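Collecting with two handheld grippers: thin plastic bags are eating my whole day

Robot Learning & Automation > Data Collection > General

plumbline_pat
Joined June 2024 | Posts: 23

So I'm helping put together a set of two-handed examples for a small project called Fleriva. The target is 200 good episodes of handling empty snack-type bags: pick up, pass from one gripper to the other, stretch flat, put down. Boxes and cups went great. Bags are a whole other animal! The film folds differently every single time, and I can't decide what counts as a "good" example anymore. Do I keep the ones where the bag twists between the grippers, or throw them out and only keep the tidy ones?

oxbow77
Keep them. Next question :)

Okay, longer version. If you only save the tidy ones, your policy has never seen a twisted bag, and it'll meet one on its first try.

marrowfat
Gonna disagree with oxbow77 a little. I kept everything on my first round with Clusoler and ended up with a model that dithered. It would close, open, close again, because I do that when I'm annoyed, and I was annoyed a lot. Messy bag, fine. Messy operator, no. I'd sort those two apart before you train on anything.

Pat, can you post what your grips look like? Hard to say much without seeing where you're pinching.

plumbline_pat
Sure, these are from the bag set:

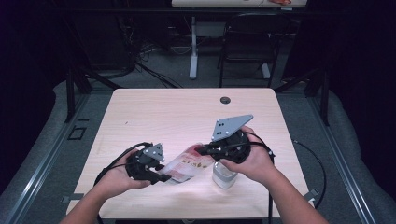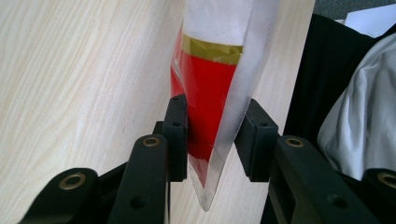
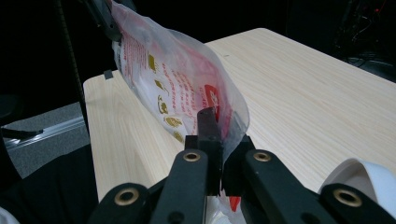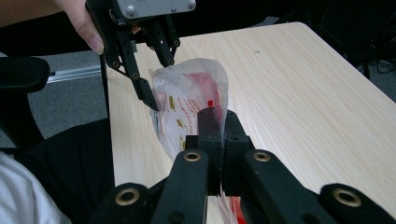

Same table in all four, first one is the head view and the other three are from the grippers.

marrowfat
Thanks, that helps. The third one is the kind I'd keep without thinking twice. Both ends pinched, bag twisted up in between, and the wrist view still shows plenty of it. Second one I like too, you can see both finger pads and the tip of the package between them.

The fourth is where I'd slow down. The bag is all bunched up and there's a lot of black gripper in that view. How much of the episode looks like that?

plumbline_pat
Depends on my mood, ha. When I start with the bag crumpled on the table I tend to go in low with one gripper and then fuss around with the other one for a while. I've been keeping the fussing in, on the theory that it's searching. Now I'm wondering if it's just me being clumsy.

oxbow77
Searching is useful!! A person regrasping a slippery edge is exactly the thing I'd want copied. I don't get this urge to edit the human out.

marrowfat
Regrasping is useful if there's a reason you can see in the camera views. If you let go because your thumb got tired, the model has no way to know that. I lost 2 weeks to this, so yes, I'm touchy about it.

tinsel_crank
Jumping in from the Drukham side of things, we do cloth and soft packaging. What settled this argument for us was tagging. Every episode gets one of 6 tags right after it's recorded, while you still remember what you were trying to do: clean, regrasp, drop, occluded, tired, junk. Train on clean plus regrasp first, then add drop and see if it gets better or worse. You can argue about the rest later, and you will.

Also, Pat, do you vary the starting shape on purpose? If I reset the bag by hand it always ends up in the same kind of lump. I crumple it and toss it now.

plumbline_pat
No, I've been setting it down by hand, so it's probably the same lump all day long. Ugh. Tossing it is.

I like the tags. I've got no "tired" anything right now and I can think of a whole bunch of episodes that deserve it.

oxbow77
I'd drop "tired" and call it "slow" so people will admit to it. Otherwise fine with the tags. Still say you should train once on everything, just so you have the comparison.

marrowfat
That I can live with. Run it both ways, same held-out starts.

ghasemi_bench
Does the printing on the bag matter? We had a run at Ghasemi where the model latched onto one color patch and went for it every time, wherever it was on the bag.

plumbline_pat
Oh no. There's a lot of red in mine. I'll pick up some plain ones and some other colors before I record more. Thanks all, going to go re-tag what I have and will post both runs in this thread.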